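Office and Facilities Coordinator (part time, 19 hours a week)
Grenmont, Hendudthorpe office
Posted 5 January 2020

Grenmont is looking for an office and facilities coordinator for our Hendudthorpe site. We publish course materials and run a mail-order bookshop for adult learners. The coordinator keeps the building side of things running so the editors and the order team can get on with their work.

The job is new. Up to now the work has been split between reception and the order desk, and it has grown too big for that, mostly after the Tsegaye list moved over to us in August.

What you will do

Look after desk moves, meeting room bookings and the shared calendar for the open-plan floor
Order stationery, kitchen supplies and packing materials, and keep the cupboard list up to date
Be the first contact for the cleaning contractor, the landlord and the alarm company
Keep the register of electrical items (more than 200 entries at present) and book the yearly safety check
Set up desks for new starters, including monitors, chargers and extension leads
Sort and log incoming mail, and take the outgoing sacks down to the loading door by 4 p.m.
Help set up for author evenings, which run late and are paid as extra hours

You will report to the operations manager. You will not manage staff. There is a small budget for supplies that you can spend without asking, and anything larger goes through the monthly order.

Where you will work

The office is open plan, on one floor, with step-free access from the parking lot. Most people share large tables and there are lockers for personal things. The coordinator has a fixed desk near the supply room.
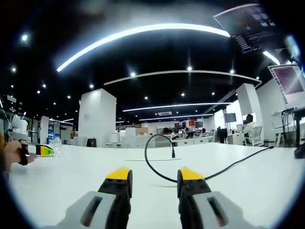
Large white tables on the open-plan floor.
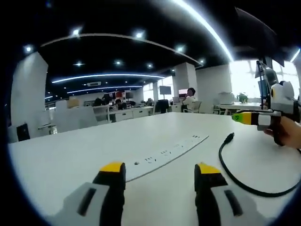

The Rurnus bus stops outside the building, and there is a covered bike rack by the loading door. Parking is free but the lot fills up early.

What we are looking for

You should have worked in an office, school, shop or similar place where you had to keep track of supplies and deal with outside contractors. You need to be comfortable with spreadsheets and email. You should be able to lift a box of paper, or tell us what you would need in place to do that part of the job. Please tell us at any stage if you need changes to the application or the interview.

It would help if you have kept an equipment register before, or have first aid training. Neither is required and we will pay for a first aid course if you want one.

Hours and pay

Nineteen hours a week over four mornings, starting at 9 a.m. We can be flexible about which mornings, but one person from the operations team has to be in on delivery days, so we will need to agree on a pattern before you start. The hourly rate is on the application form. Vacation is paid and the office closes between Christmas and New Year.

The position is permanent after a probation period.

How to apply

Fill in the application form, available from the Grenmont front desk or by email on request. Attach a resume of no more than two pages. We do not need a cover letter, but please answer the question on the form about a time you had to fix a mix-up with a supplier.

Interviews will be held at the Hendudthorpe office and take less than an hour. There is a short spreadsheet task, and we will send you the topic beforehand. Everyone who applies will get a reply.

No agencies, please.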